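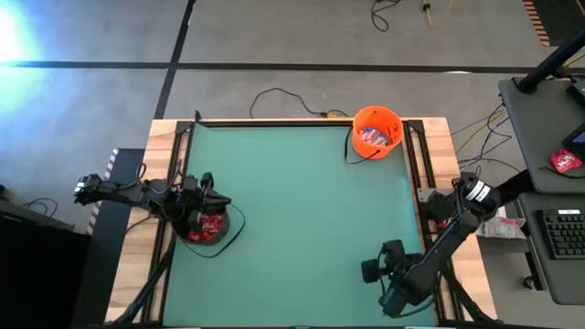
How to Move Everything From Your Old Tablet to a New One (Without Losing Your Notes)

6 minute read

I put this off for two years. My old tablet had a crack in one corner and a battery that gave up before lunch, and I still kept using it, mostly from fear of what would get lost in the move. Then my sister Eleri Wynne bought a new one, asked me to set it up for her, and I managed to wipe a folder of her choir notes in the process (sorry again, Eleri!). So when my own turn came, I wrote down every step as I went, and this page is that list, tidied up a bit.

It should work for pretty much any tablet sold in the last few years. The menus won't have exactly the same names on yours, but you'll find something close if you poke around in Settings.

Before you start

Set aside an evening. The hands-on part is short, but there's a lot of sitting and waiting while things copy, and you don't want to be doing this right before you leave for the airport. You'll want:

- both tablets, plugged in
- your Wi-Fi password, written on actual paper
- the password for your main account
- your phone, for the security codes

Please check that last one. If your security codes go to the old tablet and you've already erased it, you're in for a long chat with customer support. Go into your account settings now and make sure your phone number is listed there, and that it's your current number. Mine was one I gave up when I moved to Drindodside.

Step 1: Clear out the junk

You could copy everything across, junk and all, and plenty of people do. I'd take half an hour and clean house first. Open the storage screen on the old tablet and sort the apps by size. I had a racing game I hadn't opened since I installed it, and three different apps for scanning receipts. Three!

Photos are the big one. I had 1,782 of them, and a shocking share were screenshots of recipes and train times. Most photo apps have a separate album for screenshots, so you can go in there and clear them in one sweep. Then remember to empty the trash folder, or they'll keep taking up room.

Step 2: Update the old tablet

Go to Settings, then whatever yours calls software updates, and install anything that's waiting. Do the same for your apps. Transfers between a very old version and a very new one are where I've seen the weirdest problems — contacts showing up twice, calendars with every entry moved by an hour.

If your tablet is too old to get updates anymore, don't panic. You can still move your stuff, you'll just lean more on Step 4 and less on Step 5.

Step 3: Make a full backup

Turn on the built-in backup and run it by hand, even if it says it ran last night. Wait until it tells you it's finished and shows today's date. Mine said 22/06/2018 when I did it, and I took a photo of the screen with my phone so I'd have a record.

The free storage you get with most accounts fills up fast. If you get the "not enough space" message, you have a couple of choices. You can pay for a month of extra storage and cancel afterward, or you can plug the tablet into a computer and back it up there. I went with the computer. It's slower and the cable has to stay put, but it doesn't cost anything.

Step 4: Save your notes separately

Okay, this is the step I really want you to do, and it's the one I skipped with Eleri's.

Backups cover the notes app that came with the tablet. They don't always cover notes apps you added yourself. I keep mine in Cuvano, which stores everything on the tablet itself unless you switch on syncing, and syncing is off when you first install it. Eleri had never turned it on. When I erased her old tablet, the choir folder went with it.

So open each app where you've written or drawn anything, and look for "export" or "save a copy." In Cuvano it's under the little gear, then Library, then Export All. You get one big file. Email it to yourself if it's small, or drop it in cloud storage if it isn't. Then open that file on a different device and look inside. A file that won't open is no use to you, and now's the time to find out.

Other things worth checking the same way:

- drawing and music apps
- voice recorders
- saved games, if you care about them (I do)
- offline maps
- chat apps, which often have a backup setting of their own

Step 5: Run the transfer

Turn on the new tablet and put it next to the old one. Pick your language, connect to Wi-Fi, and you should be offered a way to copy from another device. Say yes. You'll usually get a code or a pattern on one screen to confirm on the other.

Then leave them alone. Keep both plugged in, and don't use the old one to watch something while you wait. I know, I know. I made tea and then cleaned the stove.

If the progress bar looks stuck, give it longer than you think it deserves. Mine sat on "5 minutes remaining" for most of an episode of the baking show and then finished all at once. If it really has died, restart both tablets and begin again from the top of this step. Your old tablet still has everything on it.

Step 6: Sign back in

Your apps will appear as gray icons first and fill in one by one. Lots of them will want you to log in again, and banking apps nearly always do. Start with email, since the others will be sending you reset links there.

Bluetooth gadgets need to be paired again too. My keyboard is a Nuttall, a chunky thing I love, and it refused to show up on the new tablet until I'd told the old one to forget it. If yours is being stubborn, try that first. Same story with my stylus.

Now import those notes from Step 4. Count on a few oddities. My folders came over fine, but the colors I'd given them were gone.

Step 7: Wait before you erase anything

Keep the old tablet as it is for a couple of weeks. Use the new one for everything, and each time you notice something missing, go get it. I found I'd lost my browser bookmarks and one alarm, and both were easy to fix with the old tablet still in the drawer.

Once you're happy, sign out of your account on the old one, then choose the factory reset. Signing out comes first! If you skip it, the tablet can stay locked to you, and whoever gets it next won't be able to use it.

I passed mine along to my neighbor Cyril Dunmore, who only wants it for crosswords and doesn't mind the crack. If yours still looks decent you can sell it. Grekinari gave me a quote online, but it was low enough that I'd sooner see it across the street.

A few questions I've been asked

Carol Pilkington wanted to know if you can do this with two different brands. Yes, mostly. Photos, contacts, and calendars go across fine. Apps you paid for generally don't, so you'd be buying those again.

Jucélia Frota asked about a memory card. If your old tablet has one, take it out before the reset and copy what's on it to a computer. Don't assume it'll read properly in the new tablet, as some of them want to format the card first.

And if you've got a case for the old one, measure it before you buy another. The new model was a hair wider than mine, and my nice green folio doesn't close.

Get new how-tos in your inbox. Enter your email address to subscribe. You can unsubscribe at any time.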